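Avance enero, proyecto Shek — para Patricio Saavedra

Norma interna de manipulación de tela: borrador 4 entregado. 48 ensayos con bolsas filtrantes, falta cerrar el límite de fuerza. Flostonitz pide parada manual a menos de 600 mm — aceptado. Pendiente la firma de Gadodton, y el resgistro de incidencias va atrasado.
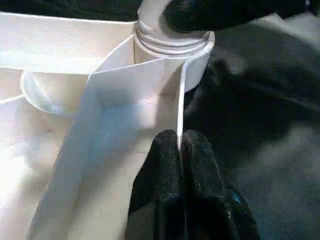
¿Quién autoriza el rearme tras una parada? El responsable de turno, por escrito.

2 comentarios · 4 compartidos
Lucho: ¿y el turno de noche?
Marta R.: falta el anexo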